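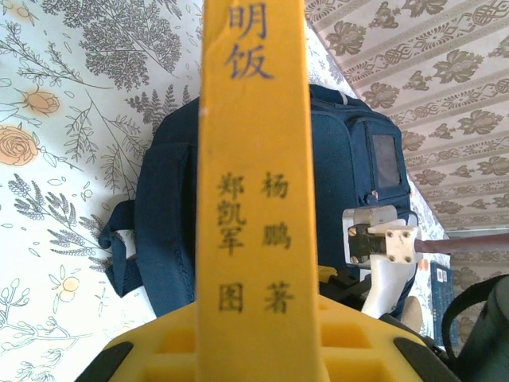 Why do the subtitle files for the Trinari music show clips keep drifting after the first ad break?

The broadcast master and the web upload have different break lengths, so every cue after the break is off by the difference. In the one I checked today it was 83 frames. Fix is to time against the web version from the start and quit reusing the broadcast cue sheet.

Workshop notes > Subtitling > Seol comeback stages > March

Wednesday, started 9:40

Picked up where Zoltán left off. He had the first stage and the backstage interview done, second stage half timed. Total for the batch is 609 cues, 191 of them in the interview alone. Lyrics cues are easy, interview is where the time goes, everybody talks over everybody.

Drift: see top. Moved the whole back half of the interview up by 83 and it sits right until the last minute or so, then looks a hair late again. Maybe a second shorter cut near the end credits. Havent found it. Check the audio waveform tomorrow, look for the applause getting chopped.

Lyrics. Still no agreement on the chorus of the second song. The fan translation everyone passes around says "I'll wait at the station", Sunee says the word is closer to "stop", like a bus stop, and the video has a bus in it so I went with hers. Left a note in the file. If the label posts official English we swap it, no arguing.

The rap verse. Three puns in two lines. Did one, dropped one, third one is a footnote at the top of the screen for 70 frames, probably too short to read. Tried it on Zoltán, he got as far as the fourth word. Need to cut the footnote or lengthen it over the instrumental. Leaning cut.

Names: member names go in the spelling on the album sleeve, NOT the one the show uses in its captions. The show spells the youngest one's name two ways in the same episode. Went back and fixed mine, I had both as well.

11:15 - render test on Sellow. Crashed on the first stage, same spot twice, right at the confetti. Turned off the outline on the lyrics font and it went through. So its the outline plus the fade together I think. Either one alone is fine. Did not test on the old version. Someone should.

Font sizes, what we settled on:
- lyrics: two steps up from default, bottom center
- romanized line: default, directly above lyrics, italics off
- talk: default, bottom center
- host voiceover: default, top, so it doesnt sit on the show's own captions

The show's captions are a pain in the interview. Big bouncing pink ones over half the picture. Sunee wants all of them translated. I say translate the ones that carry a joke and skip the ones that just say "surprised". Went with mine for now, she can add the rest in her pass if she wants to spend her evening that way.

Lunch

1:30 - second stage. Zoltán's timing is good but he starts every line two or three frames ahead of the voice. Nice for reading, bad for the fast part where the lines run into each other. Left the verses, snapped the bridge to the audio. Asked him to do the same on stage three so it matches.

The encore with the winners speech: the group leader thanks a long list of people, including someone at Plomham, which I had as a person until Sunee said its the dance studio. Fixed in both places. The bit where he cries and the mic drops out, I can't hear it at all. Put (inaudible). Listened over 20 times, not going to get better. If a fancam turns up with clean sound, redo.

Also the voting segment. Do we sub the score board? Decided yes for the final total, no for the breakdown, its on screen too short anyway.

To do
- find the second cut in the interview
- footnote on rap verse, cut or move
- Sunee: spelling pass on talk parts, show captions if she insists
- Zoltán: stage three, bridge timing
- rename files, there are two called final and one of them isnt
- ask who has the clean copy of the January episode, mine has the station logo right across the lyrics

Stopped at 5:20, saved to the shared drive, backup still copying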